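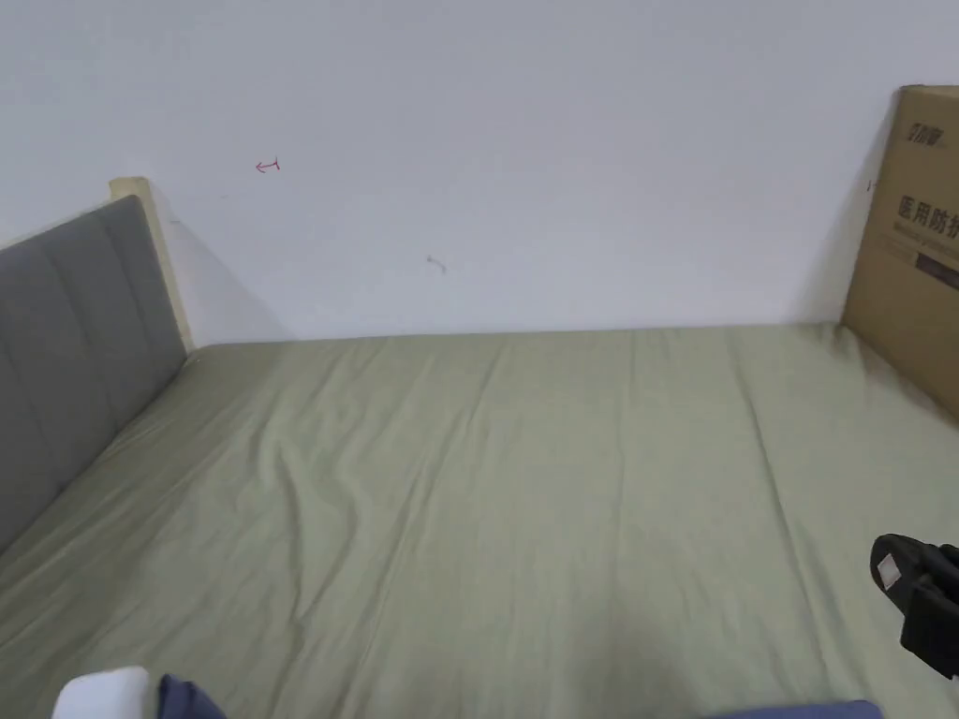

Figure 1. The bed with the green fitted sheet on, headboard to the left.

Our project looked at how fitted sheets sit on a mattress and where the creases form. Siham Filali and I worked on the bed at Britdale, which is pushed against the wall on its far side. That side was the hardest to tuck — there is little room for a hand. We made the bed 7 times and noted the creases after each go. Most ran diagonally or gathered in the middle.

We then looked at using the bed as a place to sort and pack. A mask carton (N95) stood on the sheet against the wall, on the right, partly on a dark brown board. Spreading a load over a board should help the sheet stay flat, but we did not measure this. 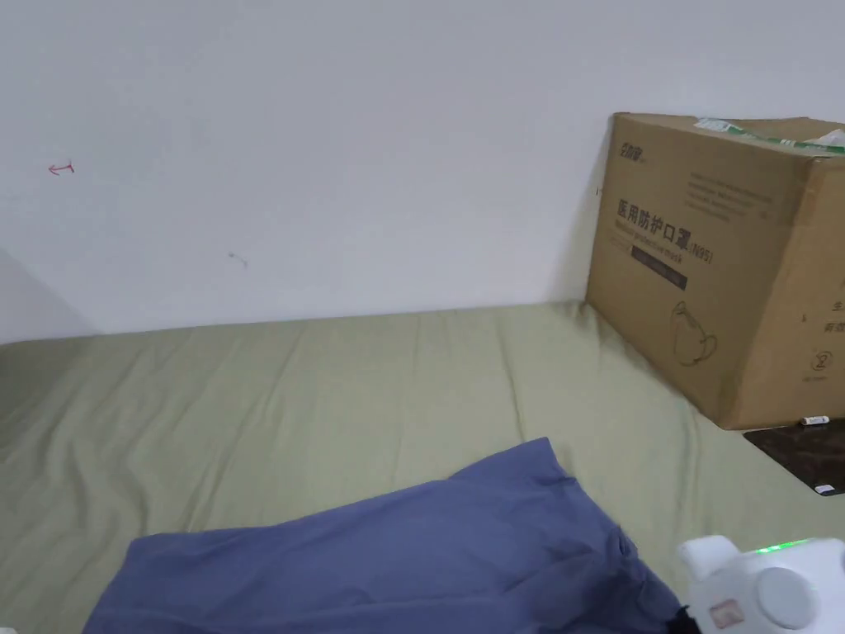

Doaa Saber, reading our draft, asked whether we had tried tucking the wall side first. We had done so twice, and it took longer both times. She also thought a second mattress was needed before we could say anything general — we agree, and Karim Abdelaziz has offered his for January.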